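Ticket 773
Opened: October 25, 2021
Product: Garuro thermal label printer, desktop model
Site: Flemwood, packing room
Reported by: Ifor Beddoe
Priority: Normal
Status: Closed

Reported problem

Labels come out with the bottom line of the address missing. The text is not faded. It is shifted down, so the last line lands on the gap between labels or on the top of the next one. The shift gets worse during a long batch. The first few labels look fine and by the end of a roll of 200 the postal code is gone completely. Single labels sent from the Edov order screen print correctly.

Customer has already turned the printer off and on, reinstalled the driver, and tried a second USB cable. No change.

Reply 1 — Support

Please send the following:

Label stock in use (supplier and size)
Whether the stock has gaps, notches or black marks on the back
Firmware version from the self-test label
The page size set in the driver, and the page size set in Edov

To print a self-test label, turn the printer off, hold the Feed button, turn it on, and let go of the button when the light blinks. Leave the loaded roll in place. Do not recalibrate yet.

Reply 2 — Ifor Beddoe

Stock is Bevan white gap labels, 4 x 6. We changed over from the old supplier when the last case ran out. I can't say for certain that the problem started with the new rolls but it was close to then. Driver says 4 x 6. Edov says 4 x 6 as well. The self-test label printed straight and nothing was missing from it. It shows sensor mode as Continuous. I don't remember setting that.

Reply 3 — Support

Continuous mode is the likely cause. In that mode the printer does not look for the gap. It feeds a fixed length for each label and trusts the number. If the real distance from one label to the next is slightly longer or shorter than the number, the error adds up over the batch. A single label does not show it.

Steps:

1. Open the printer preferences, Stock tab.
2. Change Media Type from Continuous to Labels with Gaps.
3. Click Apply, then close the window. Clicking OK without Apply does not always save on this driver version.
4. With the roll loaded and the lid closed, hold Feed until the light blinks 2 times, then let go. The printer will feed several blank labels while it measures the gap.
5. Print a short batch from Edov and check the last label.

Reply 4 — Ifor Beddoe

Did all of that. Calibration fed a few labels and stopped with the edge at the tear bar. Short batch was good. Then I ran a full roll and it drifted again, same as before. I looked at the preferences and it was back on Continuous.

Reply 5 — Support

Something is overwriting the setting. Edov can store its own copy of the media type in the print profile and send it at the start of each batch. Single labels skip the profile. In Edov go to Setup, Print Profiles, open the profile used for batch shipping and look for Override Printer Media Settings. Clear the box and save. Any workstation that prints to this unit needs the same change, as profiles are stored locally. Then repeat steps 2 through 4 above.

Reply 6 — Ifor Beddoe

Found it. The box was checked on both PCs. Cleared on both, set the driver to gaps, recalibrated. Ran a full roll and the last label matches the first. Preferences still say gaps after a restart. 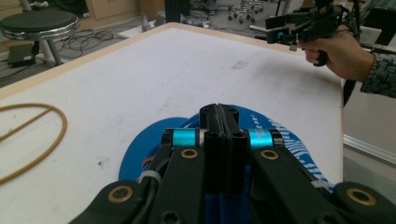

Does the printer have to be recalibrated every time a roll is changed?
Only when the new roll is a different size or comes from a different supplier. For the same Bevan stock, close the lid and press Feed once to line up the first label.

Closing notes — Support

Cause: batch profile in Edov forcing Continuous mode on gap stock.
Fix: override cleared on both workstations, media type set in driver, gap sensor calibrated.
Hardware: no fault found, no parts sent.
Follow-up: the Edov update planned for December may restore default profiles. If the drift returns after the update, check the override box first and reopen this ticket if it is already clear.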